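Forum > Interiors > Paint and Color
Thread: Dark brown walls, keep or paint over?

yagi_fan
Posted September 18, 2020
We close on a house in Codemia soon. The big room on the ground floor is dark brown, nearly black, with a dark gray floor. My wife likes it. I thought I did too, but after a second visit I'm not sure. The house is about 2,000 square feet and this is the room we'd use the most, so I want to get it right.

I have a quote from a local painter for $3,195 to prime and repaint walls and ceiling in an off-white. That seems high to me but I haven't bought paint in a long time. The other choice is to leave the walls alone and spend the money on lamps.

Brown has a little orange in it, if that matters for picking trim.
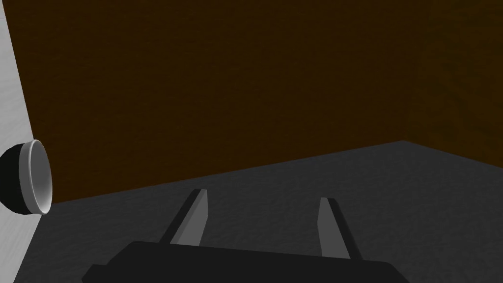

Mirta Jara
Keep it for one winter. We had a dark dining room for 11 years and the first thing I learned was that it looks different in December than it does in September. Ours was better in December. If you paint before you move in you'll never know.

$3,195 is not crazy if it includes the ceiling. Ask how many coats of primer.

oldcolony
I disagree with waiting. An unfurnished room is the cheapest one to paint. Once your stuff is in there you are moving it, covering it, and living with the smell. Covering a brown that deep is going to take primer and 2 coats at least, and you do not want to do that around a sofa.

Also dark walls over a dark floor is one dark thing too many. Pick one.

Mirta Jara
It's paint. People paint rooms with furniture in them all the time.

oldcolony
And they all complain about it on this forum.

Yichen Zhong
Which way do the windows face? Everybody is giving advice and we don't know that yet. A north room with brown walls is a lot different from a south room with brown walls. What kind of bulbs are in there matters too. Cool bulbs make a warm brown look like mud.

yagi_fan
West, mostly. There is one smaller window on the north side. No idea on the bulbs, I'll check at the walk-through.

The painter said primer and two finish coats. He uses Trurar, the eggshell. Has anyone had that on their walls for a few years? I can find plenty of people who liked it the day it went on.

I should have said more about how we plan to use the room. It won't be a living room. My wife sews and I do the bills and some drawing, so it's mostly a work room.

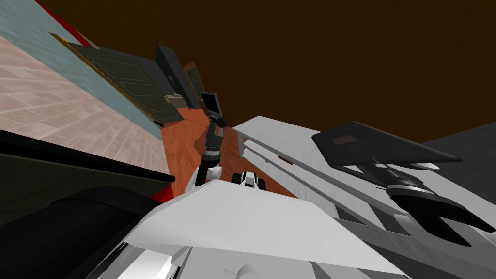
So we need good light on the work more than we need bright walls. I measured for two floor lamps and one long fixture over the middle. With those in, I think the brown could stay on at least the longest wall. The shorter ones could go off-white. My wife says that would look like we ran out of money halfway through.

Mirta Jara
Your wife is right. One leftover dark wall looks leftover unless it's behind something. Do the whole room or none of it.

Yichen Zhong
I don't agree with that. One dark wall at the far end works fine in a long room. The trick is to stop at an inside corner and cut a clean line. For sewing I would want the light wall next to the machine and the dark one behind me.

On Trurar: we used the eggshell in a hallway and it has held up, but it marks if you scrub it. Wipe it with a damp rag and leave it at that. Their satin is tougher but it shows every roller mark, and a dark wall painted in satin shows them worse.

oldcolony
Get a second quote. Then look at the floor before you touch the walls. Griltidano had a light oak on clearance when I was in there and a light floor would fix most of what's bothering you.

yagi_fan
Floor is staying, it's in good shape and there's no budget for it. We're going with light furniture instead, since that part is easy to change later.

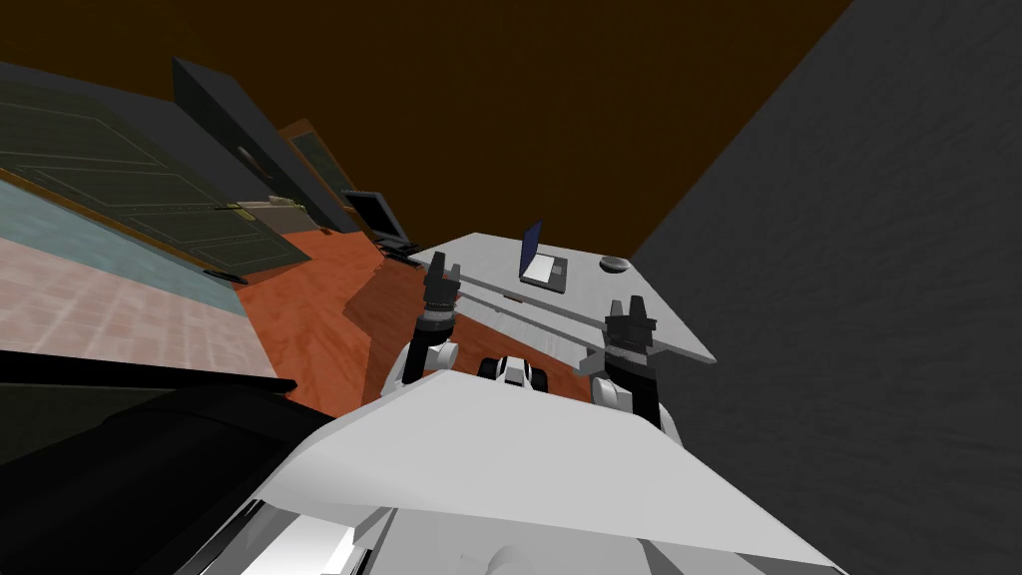

Light gray tabletop, the color we want for the work surface.

I'm leaning toward Mirta's plan now. Move in, put the lamps up, and decide after the holidays. I asked the painter if he'd hold the price until then and he said he'd think about it.

Mirta Jara
Get that in writing.

Yichen Zhong
Buy a sample pot of the off-white anyway and paint a big piece of poster board. Tape it up and move it every few days. Leave a brown border around it so you aren't comparing it to the trim.

oldcolony
Still say paint now. Post again in the spring when you're moving the sewing table.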